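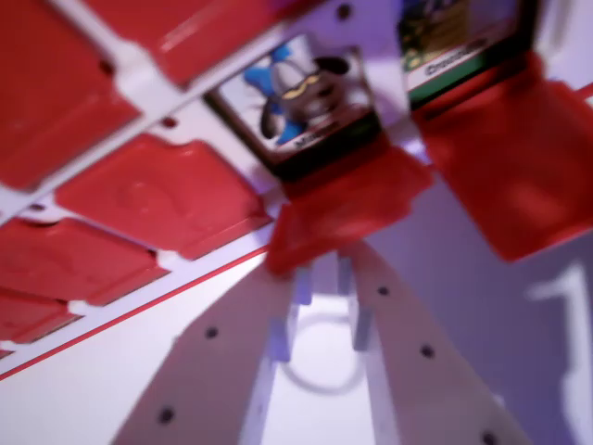 Rumour notebook, Skadaser by-election: the dumpster ballots

April 8, 2026

Long one today, so get a coffee. I spent most of it on the dumpster story and I want it all down while I still remember which tab was which.

For whoever picks this up after me, the story in its current form goes like this. On the night of the Skadaser by-election, 300 marked ballots were taken out the back of the Boutros Road rec centre, driven to the Cladomus building and tipped into the dumpster behind the loading dock. All of them were for the losing candidate, naturally. A cleaner found them, took pictures, and was then told to go home and keep quiet. In the newer versions the cleaner has been fired. In the newest one the cleaner has moved to Alberta, and I've seen two replies asking whether anybody has heard from them lately, with the three dots at the end doing a lot of work.

I've got a soft spot for this one, I'll admit. It has a proper shape to it! You can watch it put on weight from week to week.

What I did this morning

Went back through Binder and pulled everything tagged "dumpster", "Cladomus" and "Boutros". That was a mess, mostly my own doing. I'd been tagging the rec centre as "Boutros" and the advance poll at the Boutros Road library as "Boutros" too, so half of what came up was people complaining about the lineup at the library, a separate grievance and a fair one (I stood in that lineup, it was out past the bike racks and it was sleeting). I've split them into "Boutros rec" and "Boutros library". If you've got saved searches in Binder they'll need redoing, sorry.

Also, Binder still sorts by when we captured a post and not by when it was posted. I know we've talked about this. I lost the better part of an hour to it again, convinced I'd found a version of the story from before the election, and got quite excited, and it was a capture with the date field left blank. Please fill in the date field. That includes me.

Once the order was straight, the earliest thing I can find is a comment under a lost-cat post in the Skadaser neighbours group. Somebody says they were looking for the cat behind Cladomus and the dumpster was full of paper "like the voting kind". No number, no cleaner, no car. Somebody underneath asks what the voting kind is. There's no answer, and the thread goes back to the cat.

Two days later it's a post of its own, from a different account, and now it says ballots. The 300 turns up that evening, in the comments, from a person who says they heard it from their brother-in-law.

Where the 300 comes from

I think I've got this and I'm fairly pleased with myself. The riding's results page lists rejected ballots in a column of its own, and when I add up the polls that voted at the rec centre I get nowhere near 300, so that was my first idea gone. But one of the all-candidates meetings was held in the same gym, and the flyer for it said "seating for 300". The flyer was reposted a lot, including by the brother-in-law account, with the caption "300 of us and they still won't listen". I can't prove the number hopped from one to the other. It would be a very ordinary way for a number to travel, though, and I've seen it happen with less.

I've logged it as "plausible, unproven" in Binder. Please don't upgrade that to "source found" in the summary. We did that with the school bus story and had to walk it back, and the correction got passed around as evidence that we'd been leaned on.

The photo

There's a picture attached to most of the later posts: a blue bin, lid up, with a lot of white paper in it. Everybody calls it the cleaner's photo. I ran it through the usual reverse searches and got a hit from an office clear-out blog in another country, several years old. Same bin, same paper, same bit of orange cord hanging over the side. So that's that part settled, and I've saved both copies side by side with the links.

What I'd like us to be careful about is how we word it. The photo being old tells us the photo is old. It doesn't tell us what was in the Cladomus dumpster that night. I've had people on the phone jump straight from "the photo's fake" to "so nothing happened", and they get cross when I slow them down, and then the people who believe the story quote the cross ones as proof that everyone's mind was made up. Round and round it goes.

The walk over to Cladomus

After lunch I walked over, mostly to get out of the chair. Cladomus does print finishing: cutting, folding, stapling, that sort of thing. I'd had them down in my notes as a storage company and I've no idea where I got that, so strike it wherever you see it.

The front desk was friendly enough once I'd said I wasn't there about the cat. (They've had people in about the cat. The cat is home, by the way, I checked.) They told me the dumpster out back is for offcuts and gets emptied on a contract, and that in the weeks before the vote they were trimming door hangers and flyers for more than one campaign. So the strips in there would have had candidates' names on them, and party colours, and in one case a big X in a circle, as the design for one of the flyers was a pretend ballot with the box already filled in.

A pretend ballot! I asked if they had any left over and they dug out 20 for me from a shelf of overruns. They're in the brown envelope in the rumour drawer, please don't recycle them. They're on thicker stock than the real thing and there's no counterfoil and no initials box, but if you saw the trimmed ends of a few thousand of those in a bin, in the dark, while calling a cat, I think "like the voting kind" is just about exactly what you'd say. I'd have said it.

I don't want to overcook this. The desk person wasn't on shift that night. I asked about cleaners and was told the building's cleaned by a contractor and they didn't know of anybody leaving, but they also said they wouldn't necessarily hear. I've put in a message to the contractor. I'd give that a week.

The chain-of-custody bit

Wrote this out again for the public sheet, as the old version was so dull that I skipped bits of it myself, and I'm the one who wrote it. In plain words: ballots are counted at the poll, in front of scrutineers from the campaigns, before anything leaves the room. The number handed out, the number in the box, the spoiled ones and the unused ones all have to be squared up on the statement of the poll, and the scrutineers can have a copy. If a stack had gone missing before the count, the sum wouldn't come out. If it went missing after, the result's already written down in several people's handwriting.

I asked both of the larger campaigns for their copies for the rec centre polls. One sent theirs within the hour. The other hasn't replied, and I don't read anything into that, campaign offices empty out fast after a vote and the phone's probably in a box. The copies I do have match the posted results, poll by poll. I've scanned them in.

One wrinkle, and I'd rather we raised it ourselves. On one of the statements somebody has crossed out a figure in the unused column and written another beside it, with initials. The corrected figure is the one that squares. It's an ordinary fix, you'll see them in any election you look at closely, but if we put the scan up with no note, that crossing-out will be a screenshot with a red circle on it by supper. So there should be a caption. I've drafted one and it's too long.

Things I got wrong today

Called the rec centre the community centre in an email to the returning office. Different building, other side of the creek. They were nice about it.

Told somebody in the neighbours group that the story "started" with the lost cat thread. Should have said it's the earliest one we've found. There's a private group we can't see into and it could well have been going around in there first. I edited the comment and said I'd edited it.

Got into it a bit with a fellow who said we're paid by Cladomus. I answered four times. Once was plenty.

Still to do

Caption for the crossed-out figure, shorter.

Wait on the cleaning contractor. If there's nothing by the end of next week, try by letter.

Redo the timeline chart with posted dates. Leave the Alberta version off until I've found where it comes in; I've only got it from screenshots of screenshots and there's no account name on any of them.

Ask at the library if they'd have us in for an evening in May. I'd like to bring the pretend ballots and a sample of the official one from the returning office and just let people handle them. My feeling from the phone calls is that hardly anybody has seen a statement of the poll, and people get interested quickly when there's one on the table. We'd want to be ready for the lineup question too, there'll be a lot of that, and I don't think we should brush it off.

Scissors are missing from the clipping desk again. Mine have green tape on the handle.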